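In Defense of the Borrowed Recipe

My aunt Siham Yammine kept her recipes in a shoebox, and not one of them was hers. I say this with love, and she would have said it herself, loudly, across a full table. The lentil soup came from a neighbor in Otora. The walnut cake was copied off the back of a calendar. The pickled turnips, which people drove 70 miles to eat, she got from a woman she met once in a hospital waiting room, and she wrote that woman's first name at the top of the card and never learned the last one.

I have been thinking about that shoebox a good deal lately, partly because it now lives on a shelf in my hallway, and partly because of a small quarrel in our town over the spring supper cookbook. You may have heard about it. The library put out a call in May for "original family recipes only," and a fair number of good cooks read those words, sighed, and stayed home.

I understand what the library was after. They wanted to stay out of trouble, and they didn't want 25 versions of the same potato salad off the same jar of mayonnaise (though I would read that book, and I suspect you would too). But the word "original" did some damage. Efua Agbeko, whose groundnut stew has fed half of Filtinthorpe at one time or another, told me she didn't send it in. It was her mother-in-law's, she said, and before that it belonged to somebody's cousin, and she had only changed the pepper. Only changed the pepper! I have eaten that stew and the pepper is the whole reason I went back for a second bowl, and then, I'm a little ashamed to say, a third. 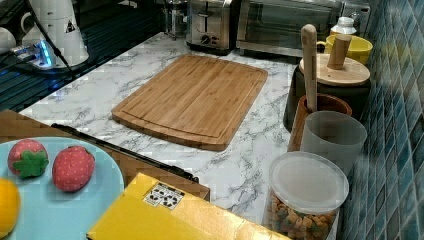 What I would like to argue, if you'll let me take the long way around, is that almost everything we cook at home is borrowed, and that we ought to be a good deal prouder of the borrowing. A recipe that has passed through five kitchens has been tested by five sets of children who would not eat it until somebody left out the celery. It has been made in ovens that run hot and in ovens that barely run at all. Somebody has spilled it on a church carpet. By the time it gets to you it knows a few things.

The Karppinens are my favorite case. Esko and Jouko are brothers, they live two streets apart, and they both make their grandmother's rye bread from the same letter, which she wrote out for them when they left home. Esko's comes out dark and sour and dense enough to hold a door open. Jouko's is lighter and has a bit of molasses in it, and he swears up and down that the letter says molasses. I have seen the letter. There is a word in it that could be molasses, or could be a remark about the weather. Each of them thinks the other one has wandered off the path, and each brings a loaf to everything, and we all take a slice of both so as not to start anything.

Now which of those is the original? I couldn't tell you, and I don't believe their grandmother could either, seeing as she got it from a baker.

I do think we owe something for what we borrow, and what we owe is the name. Aunt Siham was strict on this point. If you asked for a card she would copy it out for you at the kitchen table while her coffee went cold, and the name went on first, before the butter, before anything. "Fredy's rice." That was Fredy Urrego, who worked with my uncle at Ostapchuk and moved away before I was born. I have never met the man. I make his rice most weeks, and my daughter asks for it by his name, and I like to think he'd be tickled.

So here is what I'd ask of the library, and I've told them this in person as well, so it won't come as a surprise. Next time, drop "original" from the notice and put in a line at the top of the form that says "Who gave this to you?" Leave plenty of room. Let people write a paragraph if they want to. I would gladly trade a dozen tidy pages of measurements for one honest account of how a casserole got from one side of the county to the other.

And Efua, if you're reading, please send in the stew. Put your mother-in-law's name on it, and the cousin's if you can find it out, and then put your own, and tell us what you did with the pepper.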